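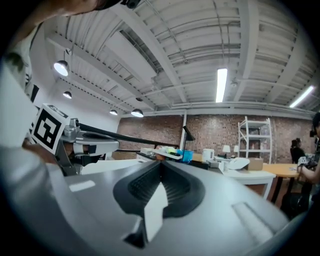 Most people who buy a gripper have read one number about it, and the number is usually the wrong one. The Kelach finger set is sold on a success rate of 98 percent. Ninety-eight percent of what? The data sheet doesn't say which objects were picked up, who set them out, or what happened to the attempts that were thrown away before the counting began.

This chapter is about comparing grippers, and it starts from the view that most published comparisons can't be trusted as they stand. That doesn't mean anyone is lying. A test is set up by people who want the thing to work, on a table they know well, with objects they've handled for weeks. Small favors creep in. A block gets turned so its flat sides face the fingers, or a slip is put down to operator error and run again.

Hand-held grippers make this harder to spot. With an arm, a bad grasp at least belongs to the controller. When a person is holding the tool, the person corrects for it without noticing, and a soft, sloppy finger pad can look as good as a stiff one.

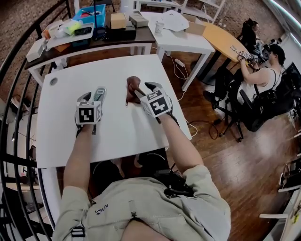
So before you compare any two tools, write down what counts as a failure. Do it before the first trial. If a pouch is lifted but hangs by one corner, is that a grasp? Decide, and keep the answer even when you start to dislike it.

## 4.1 The Tririx and Gisler fingers

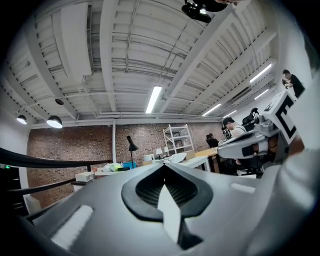 Mirjam Strebel

I was asked in June to say which of 2 finger designs was better, the Tririx or the Gisler. I ran 30 trials with each and the Tririx came out ahead by 9. I didn't believe it. I had used the Gisler in the morning and the Tririx after lunch, when my hands had learned the objects.

Ferdinand Ortner repeated the test with the order shuffled, and most of the gap went away. What was left could have been the fingers, or the floppy items that Sundura had added to the object set. We still can't tell, and the table of results in this section should be read with that in mind.

Look first at the column marked "discarded."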